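핸드헬드 그리퍼를 이용한 직물 조작 시연 수집 절차의 표준화
로봇공학 종합설계 최종 보고서
제출일: 2020년 12월 5일
지도: Ambros Danzer

1. 배경 및 목적

본 과제는 직물 조작 시연을 수집할 때 적용할 작업 수칙을 문서화하고, 수칙 적용 전후의 기록 품질을 비교하는 것을 목적으로 한다. 7월에 수행한 예비 수집에서는 작업자마다 파지 위치와 손 동작의 순서가 달랐고, 기록 항목의 명칭도 통일되지 않았다. 당시 기록은 본 보고서의 분석에서 제외하였다.

수칙의 명칭은 Tindach 수칙으로 하고, 기록 관리에는 교내에서 작성한 Skindulach 스크립트를 사용하였다.

2. 적용 범위

수칙은 작업자가 양손에 그리퍼를 하나씩 들고 책상 위에서 직물을 다루는 작업에 한정한다. 로봇 팔에 장착한 상태의 운전은 범위에 포함하지 않는다. 대상 직물은 수건과 소형 면포이며, 의류는 제외한다.

3. 용어

3.1 근위 그리퍼: 해당 카메라가 부착된 그리퍼.
3.2 원위 그리퍼: 같은 작업자가 반대쪽 손으로 잡은 그리퍼.
3.3 모서리 파지: 직물의 꼭짓점을 두 핑거 블록 사이에 물린 상태.
3.4 가장자리 파지: 꼭짓점이 아닌 변 또는 변에 인접한 부분을 물린 상태.
3.5 장력 상태: 두 그리퍼가 서로 다른 지점을 잡고 그 사이의 직물이 들려 있는 상태.

4. 작업 수칙

4.1 시작 전 책상 상면에서 대상 직물 이외의 물품을 치운다. 케이블 인출구는 가리지 않는다.
4.2 모서리 파지에서는 핑거 블록 위로 직물 끝이 나오는 것을 허용한다. 단, 끝이 꼬인 경우 기록표의 '꼬임' 항목에 표시한다.
4.3 장력 상태에서 원위 그리퍼는 근위 그리퍼보다 높게 유지한다.
4.4 손가락은 그리퍼의 손잡이 부분에만 둔다. 직물을 손으로 직접 정리한 시연은 폐기한다.
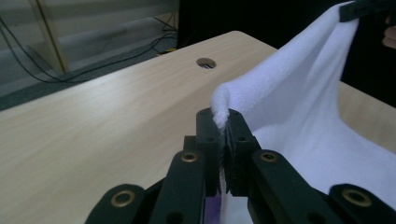 4.5 그리퍼를 열기 전 직물의 아래쪽이 책상에 닿도록 내린다. 공중에서 놓는 동작은 낙하로 분류하며 정상 종료로 인정하지 않는다.
4.6 바닥 케이블은 작업자의 보행 경로 밖에 둔다. 위치를 변경한 경우 다음 시연 전에 배치를 다시 확인한다.
4.7 한 세션은 시연 8회로 구성하며, 세션이 끝날 때마다 핑거 블록의 표면과 링크 체결부를 점검한다. 섬유가 끼어 있으면 제거한 뒤 재개한다.

5. 직물 종류별 추가 규정

테리 직물은 표면의 고리 때문에 핑거 블록이 닫혀도 파지 두께가 일정하지 않다. 따라서 닫힘 판정은 핑거 간격의 절대값을 쓰지 않고 간격 변화가 멈춘 시점으로 정한다.

장식단이 있는 면포는 파지점을 장식단 위와 장식단 옆으로 구분하여 기록한다. 코바늘 뜨기로 마감한 단은 구멍이 있어 핑거의 요철면에 걸릴 수 있으므로, 기본 파지점은 장식단 바로 옆의 본판으로 한다. 무늬가 인쇄된 면을 앞면으로 정의하고, 앞뒤가 말린 상태에서 시작한 경우에는 초기 상태 코드를 별도로 부여한다. 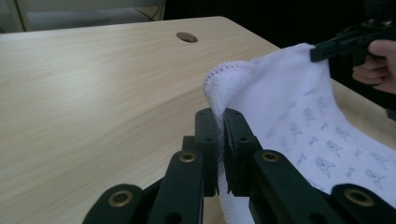 기본 파지점을 벗어난 시연은 폐기하지 않고 '변형'으로 분류하였다. 파지점의 다양성도 학습 자료로서 가치가 있으나, 분류 없이 섞이면 이후 분석에서 분리할 수 없기 때문이다.

6. 수집 결과

수집한 시연은 총 394건이다. 이 중 기록표와 영상의 검토를 통과한 것은 300건이며, 나머지는 4.4항 위반, 낙하, 기록 누락의 순으로 많았다. 4.4항 위반은 말린 가장자리를 펴는 단계에 집중되었다. 작업자가 그리퍼로 재파지하는 것보다 손으로 펴는 편이 빠르다고 판단한 것으로 보인다. 이에 따라 재파지 횟수에 제한을 두지 않는다는 문구를 수칙에 추가하였다.

기록표는 Dimitriou 양식을 수정하여 사용하였다. 원 양식에는 원위 그리퍼의 파지점 항목이 없어 양손 작업을 표현할 수 없었다. 수정본에서는 두 그리퍼의 파지점, 파지 종류, 해제 순서를 각각 기입한다.

7. 한계

수집 장소가 한 곳이어서 조명과 책상 재질의 영향을 평가하지 못하였다. 검토자 간 일치도도 산출하지 않았다. '꼬임'의 판정 기준은 서술형으로만 되어 있어 검토자에 따라 결과가 달라질 수 있다. 후속 과제인 Arkanbridge에서는 판정용 참고 영상을 수칙의 부속서로 첨부할 예정이다.

부속서 A. 기록표 수정본
부속서 B. 초기 상태 코드표
부속서 C. 세션별 점검표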